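Samness: a diary corpus in two languages

README

Samness is a collection of 351 diary entries by people living in a country they didn't grow up in and learning its language as they go. I started it with my own diary, written in Welsh at first and then more and more in Ukrainian, and Svitlana Polishchuk added hers going the other way. I love reading them side by side!

Each entry is a plain text file, UTF-8, one per day. The first line gives the writer's initials and the languages used, then a blank line, then the diary itself. Most are short (15 lines or so), though Svitlana once got past 1000 words on the subject of buses.

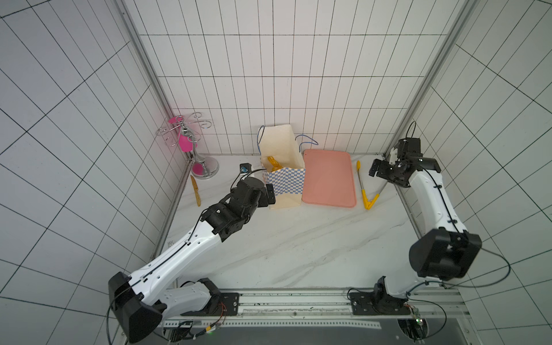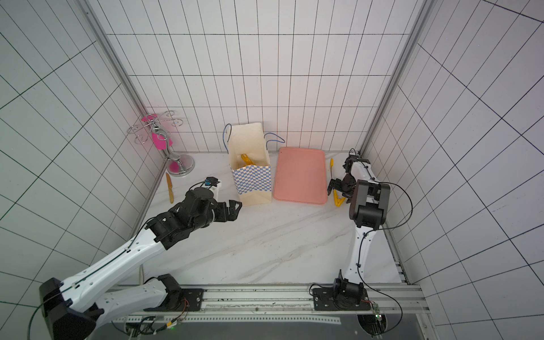
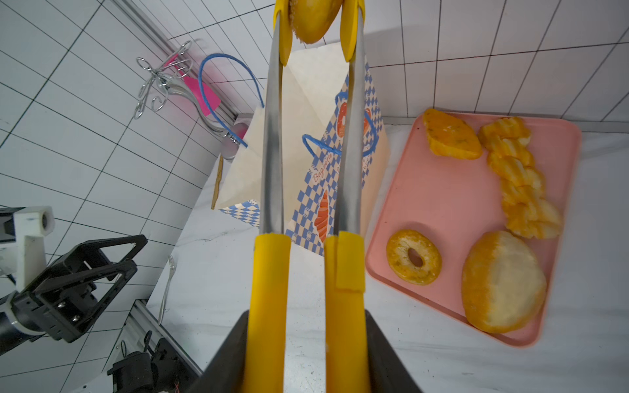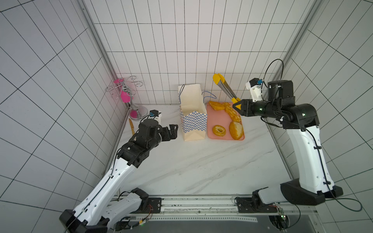
Spelling mistakes are kept exactly as written. Please don't send corrections for them, they're the best part! You can watch the same wrong ending hang on for weeks and then quietly vanish. Corrections to the language codes are very welcome.

Names of neighbours and workmates have been swapped for initials. Street names are gone too.

The folder called condex holds an index of every word that appears in 20 or more entries. It's rebuilt each Sunday evening, so a brand new entry may not show up in it straight away.

Free to use for study, teaching or just a good read. If you keep a diary like this and want to add it, write to Osian Gethin or Svitlana. One entry is plenty to start with.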